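섬유유연제, 꼭 써야 하나요? 자주 묻는 질문

안 쓰면 옷이 망가지나요?
그런 근거는 본 적이 없습니다. 망가진다고 말하는 쪽은 대개 유연제를 파는 쪽입니다. 뻣뻣한 느낌은 널기 전에 몇 번 털어 주면 꽤 줄어듭니다.

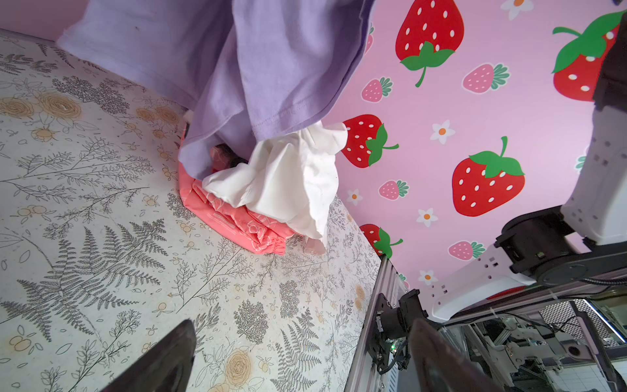
연보라색 천과 꽃무늬 분홍 천

수건에도 넣나요?
권하지 않습니다. 부드러워지는 대신 물을 덜 먹습니다. 오크사넨(Oksanen) 제품은 '흡수력 유지'라고 적어 놓았지만 시험 조건은 어디에도 없더군요.

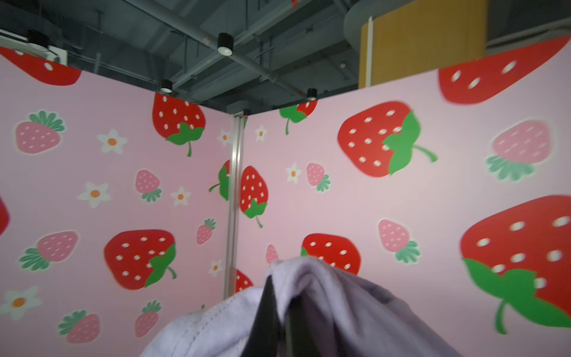 Hanyu Dong: 저는 끊고 나서 정전기 때문에 다시 샀어요. 겨울엔 답이 없던데요.

겨울 정전기는 인정합니다. 다만 그게 일 년 내내 쓸 이유가 되는지는 모르겠습니다. 11월부터 합성섬유 빨래에만 넣어도 됩니다.

고농축은 정말 절약되나요?
클리센(Clisen) 고농축은 한 번에 25ml, 반다인(Vandine) 일반형은 30ml를 넣으라고 합니다. 차이가 이 정도면 '고농축'이라는 말부터 의심스럽습니다.

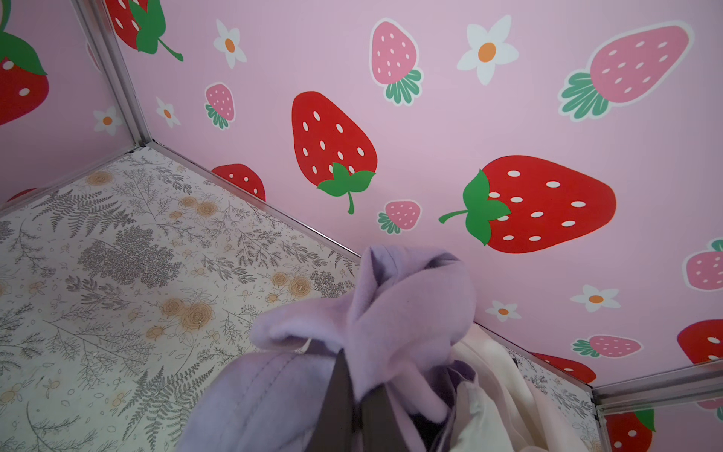
값은 거의 두 배인데 말이죠. 뚜껑 눈금도 잘 안 보여서 다들 더 붓게 됩니다.

식초로 대신해도 되나요?
냄새에는 도움이 된다지만 고무 패킹이 상한다는 말도 있습니다. 세탁기 설명서부터 보세요.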